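The fault that kept clearing itself

I wrote in December that the sorting cell was close to done. It wasn't. We lost most of the following month to a fault on the left arm, and since a couple of people have asked what happened, I'm putting it down while I still remember the order of things.

The job is small turned parts. They come to us mixed in a metal tray and the robot moves them into a divided organizer, one part to a pocket. Truslow supplied the parts and wants the cell at its Allville shop. Ivan Koval and I did the setup. Kamil Kubíček wrote most of the motion code and joined by phone when he could.

The first sign of trouble was a dropped part. The left gripper closed on it, lifted, started across, and opened over the table. There was no error on the screen. The log had one line saying the gripper had lost communication and reconnected, and the timestamps were less than a second apart. The software treated that as a recovered fault and carried on. The trouble was that our gripper came back in its default state, and the default state was open.

We ran it again and got 600 cycles with nothing wrong. Then it did it twice before lunch.

My first guess was power. I swapped the supply and lost a day to it. Ivan thought it was the controller board, so we changed that too, and for an afternoon we believed he was right. I even told Truslow it was fixed. I had to call back the next morning.

What helped in the end was dull. We stopped trying to catch the drop and started writing down the arm position each time the reconnect line showed up, whether or not a part fell. Most of the time the gripper was empty when it happened, so we had never noticed. After a few days of this the pattern was plain. The positions were nearly all ones where the left arm was stretched out and low, with the wrist turned to get at parts near a tray wall.

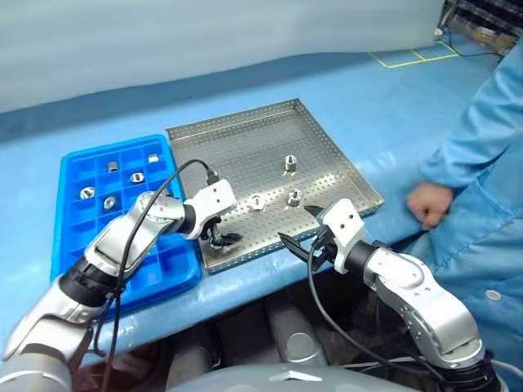

Both arms at the metal tray, left gripper down in the near left corner.

The cable to the left gripper comes out of a connector on top of the end bracket, arches over and runs back down along the forearm. When I routed it I checked the slack with the arm folded and again halfway out. I did not check it at full reach with the wrist turned. At that position the loop went tight and pulled sideways on the plug. The plug didn't come out. It shifted enough to break contact, and when the arm came back up it seated again and everything looked normal.

Ivan found it with his finger. With the arm stopped and the motors off, he posed it by hand in one of the bad positions and pushed lightly on the plug, and the reconnect line appeared right away. He did it 3 times to be sure. I had been reading logs for over a week by then.

The fix to the hardware took twenty minutes. We let more cable through the clips, added a clamp near the bracket so the pull goes into the clamp, and put on a new plug. The old one had a pin that was slightly bent.

The part that bothers me more is the software. A gripper that opens when it loses its connection is a safety matter. These parts are small and a drop is mostly a nuisance, but one of us is often standing at the end of the table with a hand close to the tray. The same code was meant to go on the Rultomska job, where the parts are a good deal heavier. Kamil changed three things:

The gripper now holds its last position when it reconnects.
Any lost connection stops both arms, even if it comes back.
Starting again takes a person pressing the button.

He also took the word "recovered" out of the log message.

We have also changed how we work at the table. Hands stay off it while the arms are enabled, and anyone adding or removing parts stops the cell first. That was supposed to be the rule already. It had gotten loose during setup, when we were stopping and starting all day, and I was as bad as anyone.

After the repair we ran 2,000 cycles, with extra picks along the walls and in the corners. There were no reconnects. We did get 7 missed picks, all on the flatter ring parts, and those are a separate problem I haven't started on. Ivan wants to try different fingertips. I'd like to look at the approach angle first.

Vasylenko has the same arm and a similar cable run, so I sent them the list of positions. They haven't written back yet.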